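Curso de orden en espacios compartidos
Apuntes de la sesión 2: lo ligero y lo alto
Profesora: Nathalie Dijkstra

En la primera sesión hemos hablado de los objetos que tienen peso. Hoy vemos los que casi no pesan: bolsas, pañuelos, papeles, trapos. Son los que más vuelven al suelo después de ordenar.

Para el ejercicio con las bolsas usamos el cajón de Wirnell, que tiene 160 mm de fondo. Primero se saca el aire con la mano plana, después se dobla la bolsa a lo largo y al final en triángulo. Las bolsas con agujeros no se doblan, se tiran. Deok-su Um prefiere enrollarlas, y también es correcto – pero todo el cajón debe seguir un solo sistema.

La ropa de tela blanca se separa antes de limpiar el polvo. No se deja encima de los muebles, ni siquiera un momento.

Para la próxima clase, por favor leer la ficha de Orkia y traer tres bolsas usadas.

Los muebles altos necesitan una regla propia. Un mueble que llega casi hasta el techo esconde muchas cosas a sus lados, y por eso se revisa de arriba hacia abajo: primero el borde superior, luego los costados, y el suelo el último. En la foto se ve uno de metal gris claro, con algo pequeño y rojo cerca del borde de arriba. Una pieza así, si es una etiqueta, se lee antes de quitarla. A su lado cuelga una cosa blanca y arrugada, bolsa de plástico o pañuelo, y esta diferencia importa para decidir el cubo: el plástico va al amarillo y el pañuelo usado, al resto.

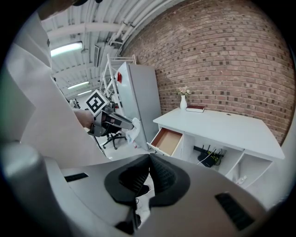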